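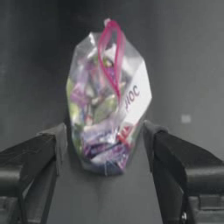 A zip-top bag between the gripper fingers. Bagged goods get a section to themselves in the new handling rules.

I've read plenty of robot safety paperwork over the years, and most of it puts me to sleep by page two. So I was pretty happy when the new handling rules from the Jamcombe packing group landed in my inbox in July and ran to 11 pages, drawings included!

The rules cover grippers that pick up soft, see-through packaging (bags, pouches, that kind of thing). Member sites now have to set a grip limit for each type of bag, write it on a card at the cell, and run 200 test picks before a new bag goes anywhere near a live line. Change the fingertips and you start the test over. Labels matter too — if a finger covers the printed side, the pick has to be logged as a blind one and the bag scanned again farther down.

Telmo Cuesta, who led the drafting, told me the relabeling part caused the most fuss. "We had 110 comments on the draft and I think half were about labels," he said. "People really, really care about labels."

I also called Barnabás Erdős over at Plovov, where they run 4 cells on mixed bags. He likes the grip cards and says his night crew had been keeping their own on scraps of tape anyway. He's less keen on repeating the whole test for a fingertip swap (they go through a lot of fingertips) and wants a shorter check for like-for-like parts.

Cuesta says that request is on the list for the next revision. Until then the full test stands, and sites have to keep their pick logs at the cell where an inspector can get at them.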